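# Revoir les vieilles comédies quand on apprend encore la langue

En novembre j'ai repris une habitude de mes premières années en France : regarder des comédies le soir, en version française, avec les sous-titres français. À l'époque je le faisais pour apprendre. Maintenant je le fais pour le plaisir, mais je garde quand même un cahier à côté de moi, parce que je ne peux pas m'en empêcher.

Le film de cette semaine s'appelle *Les Déménageurs de Plenatdale*. Je l'ai trouvé dans un lot de DVD, 6 euros le tout, et je ne connaissais aucun des acteurs. L'histoire est simple. Deux cousins héritent d'une petite entreprise de déménagement et ils doivent livrer le piano d'une cantatrice à Bisstead, à l'autre bout du pays. Le camion tombe en panne au bout de vingt-huit minutes (j'ai regardé le compteur), et à partir de là le film devient vraiment drôle.

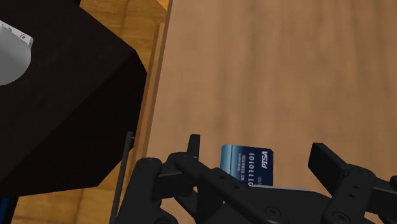

Ce que j'aime, c'est que le réalisateur ne se presse pas. Il y a une scène dans une station-service où les deux cousins discutent du prix d'un sandwich, et la discussion dure, elle dure encore, et le vendeur ne dit pas un seul mot. J'ai ri tout seul dans mon salon. Dans une comédie plus récente, je crois qu'on aurait coupé la scène à la moitié.

Le personnage de Bisetti, l'accordeur qui les poursuit en scooter, m'a moins convaincu. Il crie beaucoup. Mon amie Sheena Leckie, à qui j'ai prêté le disque, pense au contraire que c'est le meilleur rôle du film et que je ne comprends pas l'humour des gens qui crient. C'est possible. Dans ma famille on parle bas, et il me faut toujours un peu de temps pour trouver drôle une personne en colère.

Quelques mots que j'ai notés dans le cahier :

- **« se faire rouler »** : être trompé sur un prix. Je pensais d'abord qu'il s'agissait du camion, et j'ai cherché les roues dans la phrase.
- **« à la bonne franquette »** : sans cérémonie. La cantatrice le dit en recevant les cousins à dîner avec des verres en cristal, et c'est là toute la plaisanterie.
- **« tu me fais marcher »** : tu te moques de moi. Répété quatre fois dans la scène du pont, avec chaque fois un autre ton. 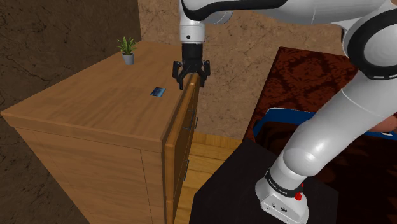

## Le doublage ou les sous-titres ?

Yiran Meng m'a écrit après mon dernier billet pour me demander pourquoi je ne regarde pas les films en version originale. Elle a raison sur un point : on perd les voix. Dans la version doublée, le cousin Jiang a une voix très grave qui ne va pas avec son visage, et j'ai mis une bonne demi-heure à l'accepter.

Mais un doubleur français de comédie fait un travail que j'admire. Il doit tomber juste sur les lèvres et tomber juste sur le rire, et souvent la blague d'origine n'existe pas en français. J'ai comparé les deux pistes pour la scène du dîner, et la réplique sur le potage est complètement différente. La française est meilleure, à mon avis. 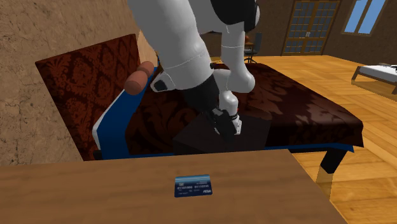
La fin m'a laissé un peu sur ma faim (encore une expression du cahier). Le piano arrive, la cantatrice chante, tout le monde se réconcilie en trois minutes. J'aurais préféré rester encore dans le camion avec eux.

Je le conseille donc, surtout pour la première heure. La semaine prochaine je voudrais regarder l'autre film du lot, une histoire de faux moines dont la pochette est en très mauvais état. Si quelqu'un l'a déjà vu, les commentaires sont ouverts, mais ne me racontez pas la fin, s'il vous plaît.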